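Zindley Countertop Draft Tap, 2-Keg

Bar Equipment > Draft Systems > Countertop Units

$476.00
Ships in 2 business days
Item reviewed by Hanne Hirvonen

We sell a lot of draft equipment to small bars and taprooms, and we try not to repeat the brochure when we list it. The brochure for the Zindley says it will "turn any counter into a taproom." It will pour beer from two small kegs at a steady temperature, if you set it up with some care. That's a smaller claim and we're more comfortable making it.

What it is

A chilled countertop cabinet with two taps on the front. Each side takes one mini keg. Gas comes from a small CO2 bottle behind the kegs, split through a regulator with two outlets, so you can run a stout and a lager at different pressures. The drip tray lifts out. The feet screw up and down.

What the maker says, and what we found

"Ready in minutes." The cabinet needs most of a day to bring a warm keg down to serving temperature. If your kegs are already cold you can pour the same evening. We would not plan an opening night around the word "minutes."

"Whisper quiet." We ran one at the back of our showroom with the radio off and could hear the compressor from the door. In a bar with people in it you won't notice. In a tasting room with six chairs and a hard floor, you will.

"No foam, guaranteed." We asked what the guarantee covers and were sent the same brochure again. Foam depends on temperature, pressure, clean lines and whoever is holding the glass. The regulator on this unit is decent and the dials stay where you put them, and that does help. It is no guarantee.

"Keeps beer fresh for 45 days." Maybe, for some beers, with a good seal. Santeri Miettinen at the Kallio taproom kept a pale ale on for 18 days in one of ours and said it was fine up to the end, though flatter than he'd like. A hazy IPA didn't last nearly as well. We'd tell your staff to think in terms of two weeks and taste it every morning.

Where to put it

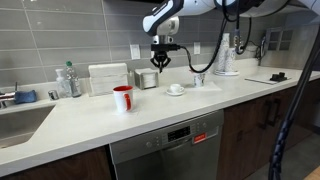
Measure before you order. The cabinet vents out the back and the right side, and it wants a hand's width of clear air on both. Pushed tight against a wall it runs hot, the compressor never rests, and you'll be calling us in May when the weather warms up. It also needs to be level, or the drip tray drains toward the customer.

Give it its own outlet. Running it on a power strip with a blender and a card reader is asking for a warm keg on a Saturday night. If your only free outlet is across the room, pay an electrician first and buy the tap second.

The cabinet is heavy once both kegs are in. Most stone and solid wood counters won't care. A folding event table is a different matter, and we won't take back units that have fallen off one.

Cleaning

The manual suggests flushing the lines "regularly." We say every time you change a keg, and every two weeks even if you don't. The cleaning kit in the box is a squeeze bottle and a brush that sheds bristles. Buy the Lotia hand pump kit instead. We make a few dollars on it, so take the advice with that in mind, but it's the one we use ourselves.

The faucets come apart without tools. The tap handles are plastic and look it. They use a common thread, so your own handles will probably fit.

Who should skip it

If you sell more than a couple of small kegs a week, this is the wrong machine. Mini kegs cost more per glass than full ones, and over a year that gap will eat any savings on the cabinet. Look at our under-counter models. Teófilo Londoño in sales can work out the cost per pour for you, and he has talked plenty of people out of this unit.

If you want it for a hotel breakfast room, a gift shop, a small cafe that does evenings, or a second spot in a larger bar, it makes more sense. That's mostly who buys it from us.

In the box

Cabinet with two taps
Two-outlet regulator
Drip tray
Two plastic tap handles
Squeeze bottle and brush
Manual (the section on pressure is poor; ask for our one-page version)

Not in the box

Kegs
CO2 bottle
Glass rinser
Cleaning solution

Warranty and returns

Two years from the maker on the compressor, one year on everything else. The faucet seals are treated as wear parts and are not covered at all, and those are what fail first. We put a spare set in with every order from the Skistham warehouse at no charge. Unopened units can come back within 45 days. Opened units can come back too, less a cleaning fee, provided the lines have been flushed.

Customer comments

"Does the job. Took us three tries to get the pressure right and the manual was no help. Beathag Gourlay, cafe owner"

"I'd buy it again but not at full price. Louder than I expected. Nelli Tuominen"

Related items

Lotia Hand Pump Line Cleaning Kit
Replacement Faucet Seals, Set of 2
Zindley Under-Counter Cooler, Single Tap

Page last updated Monday, February 16, 2026. Prices do not include sales tax or delivery above the ground floor.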